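Bench tips for a wrist camera and gripper build

Notes from the shared workshop in Piltthorpe, for anyone putting a small camera near the gripper on an arm. Most of this applies to a home bench too.

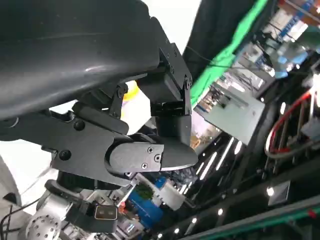
Before you mount anything

Put the arm in its rest position and switch off power at the wall, not at the software panel. Clear the bench to the full reach of the arm plus a hand's width. Coffee goes on the windowsill.

Lay out your screws on a magnetic tray in the order they came off. Linkage screws look alike and are often two different lengths. A long one in a short hole will bottom out and you will think it is tight when it isn't.

Finger screws

Snug both screws on a finger plate by hand first, then go back and forth between them a quarter turn at a time. Doing one all the way leaves the pad sitting crooked.

Use a driver that fills the Phillips head. If it rocks, go up a size. Worn heads are hard to get out once thread locker has set, so swap them early. We keep a bag of 100 spares in the drawer marked Clolta.

One small drop of the removable thread locker per screw. Keep it off the pivots and off any plastic — some types will crack it.

Pivots and linkages

Wipe with a dry cloth, then a cotton swab for the corners. No spray oil. It collects dust and creeps onto the finger pads, and then nothing stays gripped.

Open and close the fingers slowly through the whole travel after any work. If they bind at one point, back off the last bolt you touched before you look anywhere else.

Camera mount

Our bracket is printed in PETG at 112 percent scale from the Plaselen file. The original was too snug for our camera body. Print it flat side down and let it cool on the plate.

Set the angle so you can see the fingertips at both fully open and fully closed. Check both before tightening. It is easy to get a nice view of one and lose the other.

Bright ceiling lights will wash out part of the view when the wrist tips back. Fix the exposure by hand and leave it there. Automatic exposure hunts every time the arm turns.

Cables

Leave a loose loop at each joint, big enough to put two fingers through. Hook-and-loop straps are better than zip ties here, which have to be cut off whenever something moves.

Run the joint to both ends of its travel before you strap the last section down.

After 200 cycles

Stop and check every screw you touched. Mark each head with a line of paint pen so a loose one shows at a glance. Wipe the camera lens at the same time, with a lens cloth and no cleaner.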